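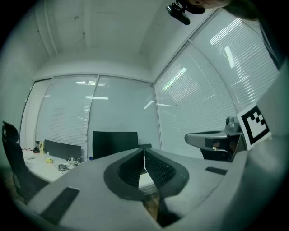

White desk, monitor from behind, dark gray divider panel.

6 min read

The memo that went around before the office refit had the phrase "calm working environment" in it four times. I write these gallery pages for people who are thinking of spending money on their own offices, and I've learned to read that kind of phrase the way I read "cozy" in a rental listing. So this one is short on pictures and long on complaints. Two pictures, a few remarks, and then some notes from Deirdre Ó Ceallaigh, who sat through the whole business and doesn't agree with me about half of it.

The project was called Pellance. Why an office refit needs a name I can't say. The firm that drew up the plan, Urska, put it on the cover of the proposal and it stuck, and by November people were saying "when Pellance is done" as if they were waiting on a bridge. What they were waiting on was desks, screens between the desks, and somebody to make up their mind about the lights.

Start with the desks. White tops are the default now. You'd have to work hard to get anything else out of a catalog, and the argument for them is always that they bounce light and make a room feel bigger. Fine. They also show every coffee ring and pencil smear, and by the end of winter a white desk has a gray patch where each forearm goes. Urska's answer was a cleaning schedule. I asked who was going to do the cleaning and got a page about microfiber cloths.

Then the divider. Low desk screens are sold as a cure for noise, and I have never believed it. Sound goes over the top. What a low panel does is stop you from catching the eye of the person opposite, which is worth something, and give you a surface to pin a phone list to. If the sales sheet said that, I'd have no quarrel with it. The Nikelow brochure we were handed talked about "acoustic privacy" and had a drawing with little curved arrows bending politely away from the panel. Manikandan Palaniappan, who was in charge of the budget, circled the arrows in red and wrote "where do they go?" next to them. No reply to that one, as far as I know.

The panels cost $217 each. You can decide for yourself whether that's a lot for an upright rectangle. I think it is. Deirdre thinks it's cheap if it means she can eat a sandwich unobserved.

I'd also question the monitors standing with their backs to the room. It's a common arrangement and it has its defenders, mostly people who don't like being read over the shoulder. But a visitor gets the rear of the equipment, and the rear of the equipment is never the part anybody designed with love. Plans don't show you this. On a plan a monitor is a thin line, and the whole row looks as tidy as a music stand. Ask for a sketch from the doorway at standing height before you sign anything. We didn't ask, and I'm told it would have been extra.

Which brings me to the ceiling, and this is where I lose patience.
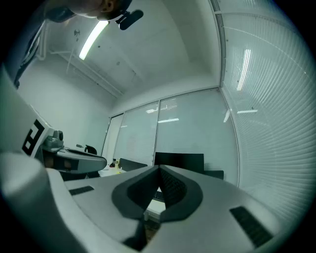
Fluorescent tube on, pipes and conduit along the white ceiling.

The original proposal had the pipes boxed in. There was a line for it and a nice clean rendering, with the ceiling running off to the corner like a sheet of paper. Then the quote came back at $1,828 for the boxing alone, and within a week we had a new document explaining that exposed services were "honest" and "in keeping with the character of the building." The building has no character. It's an office. The pipes are pale, they stay close to the surface, and after a few days you stop seeing them, so I won't pretend they ruin anything. What bothers me is being told that a saving is a style.

If it had been my money, I'd have left them exposed too. I'd have said it was to save the money.

The tube lighting is harder to forgive. Everybody complains about fluorescent tubes and everybody keeps them, and the reason given is always that the lights will be looked at in the next phase. I have written up enough offices to know about the next phase. The usual trouble is glare, and a white desk under a bright tube is a good way to get it. You'd think the people who pick the desk and the people who pick the lamp would have lunch together. At Urska they seem to be in separate departments, and I only know that because I was copied on the wrong email.

Manikandan's position, which I'm putting down because he asked me to be fair, is that tubes are cheap to run and easy to replace, and that the fancy pendants in the first proposal would have hung at exactly the height of his head. He's right about the pendants. They were ugly as well. He also says that people adjust to light far faster than they admit, and that half the grumbling stopped once the blinds question was dropped. I'd say people gave up, but I wasn't there every day and he was.

Some things for anyone pricing a similar job:

Get the desk tops as a sample and put a mug on it overnight. The Stevens sample we were shown first came through that test better than I expected, and then lost out on delivery times.

Don't accept "acoustic" as a description of anything you can see over.

Check where your keyboard ends up once the monitor is on its stand and the divider is in. Desk depth on paper is measured to the back edge, and you never get all of it.

If a rendering shows a bare ceiling, ask what's going to be on it. Ask again when the quote arrives.

Deirdre read a draft of this and sent back a page of objections, from which I'll take two. First, she says I've written as though the old room was better, and it wasn't. The old desks were brown and chipped along the front, one of them rocked, and she had a folded envelope under its leg for as long as she can remember. Second, she says the divider does help with noise. She can't explain the arrows either, but she swears the phone calls opposite sound farther away than they used to. I suggested that the man opposite had bought a better headset. She said I was impossible and that I should come and sit there for an afternoon.

I may do that. I'd want to bring my own lamp.

Prices are from the first round of quotes and will have moved. The final desk invoice hadn't come in when this page went up, so I've left the desks out of the figures altogether.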